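Sudex pauses two-arm assembly cells after grip fault

Software fix going out in June, customers asked to run at reduced force until then

Sudex today confirmed a fault in the grip control of its Todent two-arm assembly cell. Cells on release 3 are affected. Release 2 is not. No injuries reported. Customers were contacted this morning, starting at 9 a.m., and the company is putting this notice out so integrators and resellers have the same information.

What happened

During small-parts work at the Bruramance site, one gripper kept closing after the control software had logged the part as held. The part slipped, the arm carried on with its next move, and the second arm did not get the stop signal it should of had. Both arms were halted by an operator using the red button. One enclosure was cracked and a circuit board was bent. The cell was locked out and the logs pulled the same afternoon.

Sudex engineers have since repeated the fault on the bench. It shows up when the two grippers work within a short reach of each other and one of them changes grip force mid-move. The force reading arrives late and the controller acts on the old one. Work of this kind, with a small box and loose boards sharing the table with both grippers, is where customers should look first. 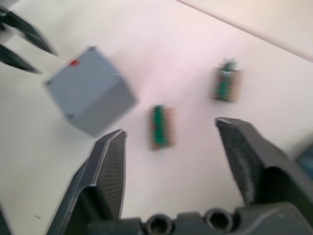
What customers should do now

Cells on release 3: cap grip force at 650 in the settings panel (factory units, same scale as the manual). Turn off shared-zone moves. Keep hands off the table while either arm is powered, including when it looks parked. Then restart the controller, the cap does not take effect untill you do.

Cells on release 2: no change needed. Please do not upgrade yet.

Sudex has put 185 cells on the notice list. Any site that has not heard from us by the end of the shift should call the support line, day or night. Have the controller serial number handy.

The fix

A corrected build, named Gosling, is in testing. It drops late force readings, and it stops both arms if either one loses its part. Testing covers two-handed jobs where one arm stays beside a box while the other holds an upright black handle over it, plus board handling and plain pick and place. Anything that brings the grippers close together, basically.

Gosling ships in June at no charge. On-site install is available for customers who can't take a remote update. Cells stay under full warranty, and parts damaged by the fault will be replaced. Send us the log file with the claim please, photos help too. 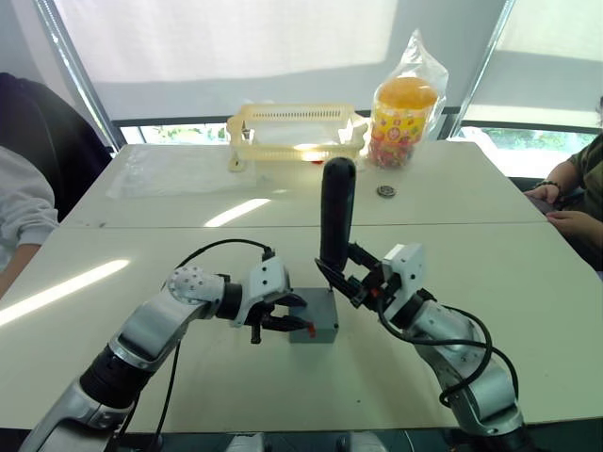
Can we keep running our cell while we wait for Gosling?

Sites may keep running with the force cap set and shared-zone moves turned off. Expect slower cycles on two-handed jobs. If a gripper keeps closing on a part it already has, stop the cell, save the log and call support before you restart.

Media and customer contact: Sudex press desk, reachable through the Todent support page. Updates will be posted there as testing moves along.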